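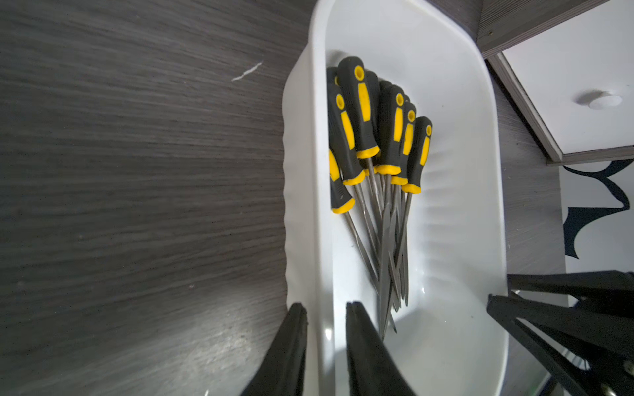

Yến Nông

Ticket 141
Product: Hurkex needle file set, rubber handles
Location: Risirska bench room
Status: Open, then closed 19th November
Assigned to: Tiina Aaltonen

Reported problem

Needle files stored upright in the plastic basket lean to one side and cross near the points. When one file is lifted out, a neighbor usually comes with it or drops back against the others. Two of the fine files no longer cut cleanly on brass. The teeth feel smooth near the tip and normal closer to the handle.

The set is used most days for deburring and for opening up slots in small fittings. All files have the same black and yellow handle, so the profile can only be identified by looking at the blade. In the basket the handles point up and the blades are below them, which means pulling files out until the right one appears. I would like to know whether the storage is causing the wear and whether the basket can be kept.

Steps already tried

Turned the basket. No change, the bundle leans to whichever side is lower.
Laid a folded cloth in the bottom. The points went through it.
Brushed the dull files with a brass file card. Slight improvement on one, none on the other.

Reply, Tiina Aaltonen

Please separate wear from clogging before replacing anything. Clean the dull files with the card again, brushing along the tooth lines, then rub blackboard chalk on the blade and make a few strokes on scrap brass. A clogged file recovers. A worn one slides.

Do the sorting in a plastic tray with only a couple of files in it at once. Contact between blades is a known cause of dull tips. The teeth are as hard as the steel next to them, and every rub takes something off both.
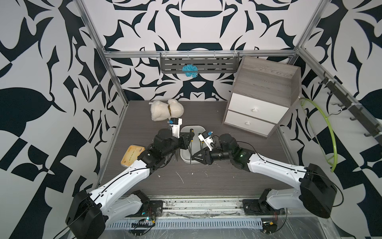 Results of cleaning and sorting

Flat file: recovered after chalk and a second brushing. Packed brass was sitting in the teeth over the first 49 mm from the point. Returned to use.

Round file: did not recover. Slides on brass and on aluminum. The last 2 mm of the point is rounded over when checked with a loupe. Set aside for replacement.

Triangular file: tested as a control. Cuts normally over the full length.

Total time for the check was 30 minutes, including cleaning the loupe.

Cause

Most likely blade contact in the basket, made worse by putting files back dirty. The basket has no dividers and nothing holds the handles apart. It was bought in July for pens and was moved to the bench later.

Workaround

Keep the basket for now, with these changes. Brush each file before it goes back. Do not drop files in from above; lower them by the handle until the point touches the bottom. Take out anything that is not a needle file. Clear the table surface before the files are laid down on it,
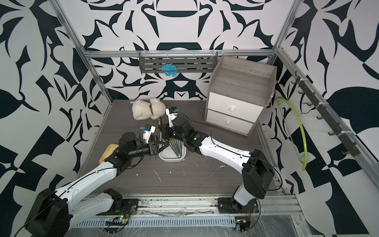

and do the same after a long session, as loose debris gets picked up by the teeth and ends up in the bottom of the container. A dry brush is enough. Do not use oil on the blades, it holds the dust.

Permanent fix

Ordered a Flerkelel roll with a separate pocket for each file. Blades go in first and the pockets are labeled by profile, so the handles can stay as they are. One replacement round file, fine cut, was added to the same order.

Follow-up, Yến Nông

Workaround in use. The flat file is still cutting. Please leave the worn round file with me, I can use it on wood. Agree to close this and open a new ticket if the roll has the wrong pocket size.

Closed by Tiina Aaltonen. Part number for the roll is in the order sheet under Storage, Bench.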